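Remplacer un bouton-poussoir sur un pupitre de commande : procédure à l'usage des agents d'atelier

La présente fiche s'adresse aux agents habilités du site de Beaudoin. Elle concerne les pupitres Havum des lignes 3 et 8. Toute intervention sur un arrêt d'urgence relève d'une procédure distincte, disponible auprès du service maintenance.

1. Consignation

Prévenir le chef de ligne, ouvrir le sectionneur et poser le cadenas personnel. Vérifier l'absence de tension aux bornes du bouton au moyen d'un appareil contrôlé. Reporter l'heure de consignation dans le registre Orngate. 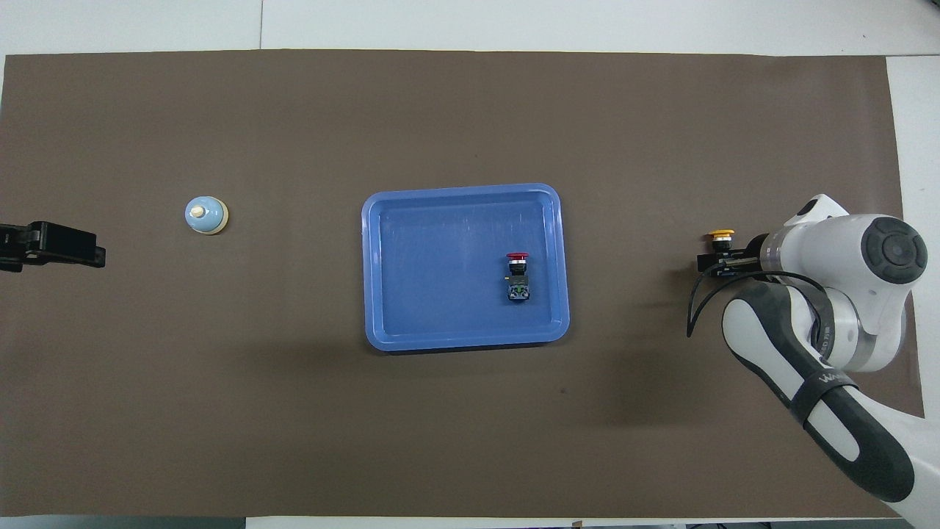
2. Préparation du poste

Le numéro de la pièce de rechange doit être comparé à celui du schéma avant toute dépose. Les références ont changé en janvier et d'anciens stocks subsistent au magasin Flaltivine. Le poste de travail est dégagé et recouvert d'un tapis. Le bouton est placé dans un bac à rebord, tel le bac bleu posé ici sur un tapis brun, où resteront également les vis et la bague de serrage jusqu'au remontage.

3. Dépose

Repérer chaque conducteur à l'aide d'une bague numérotée, puis desserrer les bornes. Dévisser la bague de serrage par l'arrière du panneau et retirer la tête par l'avant. Ne jamais tirer sur les fils.

4. Remontage

Engager la tête neuve en respectant l'ergot de positionnement, puis serrer la bague à la main.

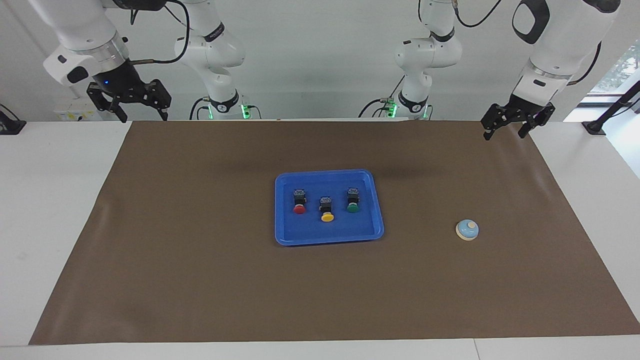 Raccorder ensuite les conducteurs selon le repérage effectué et exercer une légère traction sur chacun d'eux. Refermer le pupitre avant la remise sous tension.

5. Essai et clôture

Actionner le bouton à trois reprises en présence du chef de ligne. Consigner le résultat sur le formulaire 286, à remettre à Mme Mbali Xaba, responsable de la maintenance électrique.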